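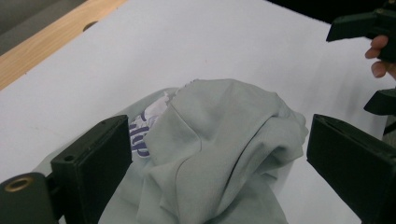

A gray printed top on the folding table.

About Tremanberg Laundry & Fold

Tremanberg is a wash-and-fold laundry in Mallmont. We pick up household laundry, wash it, dry it, fold it and bring it back. We do not do dry cleaning, leather or wedding dresses. We do shirts, towels, sheets, school clothes, work clothes and a great many sweatshirts.

The business was started by Kyung-tae Ha and Yulan Han, who had both worked in hotel linen rooms before. Hotel linen is all one size and one color. Household laundry is different — every bag has something in it that the last bag did not. They began with two washers and one folding table in a rented unit on Messina Street. We are still on Messina Street, with the unit next door added, and on 7 October 2019 we opened the front counter so that people could drop off their own bags.

How a bag goes through

Each bag gets a numbered tag when it comes in. The tag stays with the load until it is packed again. We never mix two households in one machine, even when both loads are small.

Clothes are sorted by color and weight. Pockets are checked. Zippers are closed and drawstrings are tied. Anything with a print goes in inside out, in cool water, and is dried on low. If a care label says something stricter than that, we follow the label. If the label has been cut out, we treat the piece as delicate and hang it.

After drying, a load goes to the folding tables. The tables are white, which makes it easy to see lint, loose threads and a stain that did not come out. Pieces are folded one at a time. Cremilda Brito runs this side of the shop and trains everyone who works at the tables. New staff spend their first 12 shifts folding before they touch a washer.

How we fold

Our standard fold for a T-shirt is the one most people know from stores. The shirt is laid face down and smoothed from the collar to the hem. Each side comes in to the middle with the sleeve turned back, and then the hem comes up to the collar. Turned over, the print is on the front and the neckline is at the top. 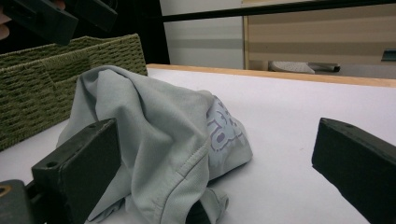 Thick tops take longer. A hood is laid flat over the back first, the sleeves are crossed below it, and the body is folded up in thirds so that the bulk ends up in the middle of the stack. Heavy seams should lie along a fold and never across one, or they leave a mark on whatever is packed on top. Printed areas are kept flat where the size of the piece allows it.

Customers can ask for something else. Some want shirts rolled for a drawer or a suitcase. Some want children's clothes stacked by child, and we will do that if the bag comes with a note. A few want nothing folded at all, just dried and put back in the bag, and that costs less.

Stains and repairs

We treat ordinary stains at no charge. If a mark is still there after the second wash, we stop and leave a slip with the piece saying where it is and what we tried. We do not bleach colored clothes. Soo-ah Chae handles small repairs on request: buttons, open hems, a cuff that has started to come apart. She does not replace zippers.

Who we work for

Most of our customers live in Mallmont. We have 154 households on a weekly pickup and some 521 who use us now and then, mainly for bedding. We also wash for two youth soccer clubs and a daycare. Their loads run on separate days from household laundry.

Han-gyeol Ahn drives the van and sets the pickup routes. If your building has a door code or a gate, give it to him when you sign up and he will keep it on the route sheet.

Lost and found

Socks without a partner are kept at the counter until the end of each May. If you are missing one, bring the other and have a look through the bin.

Visit us

Tremanberg Laundry & Fold
1016 Messina Street, Mallmont
The counter is open mornings and late afternoons. Pickups are booked by phone or at the counter, and a first bag can be booked without signing up for weekly service.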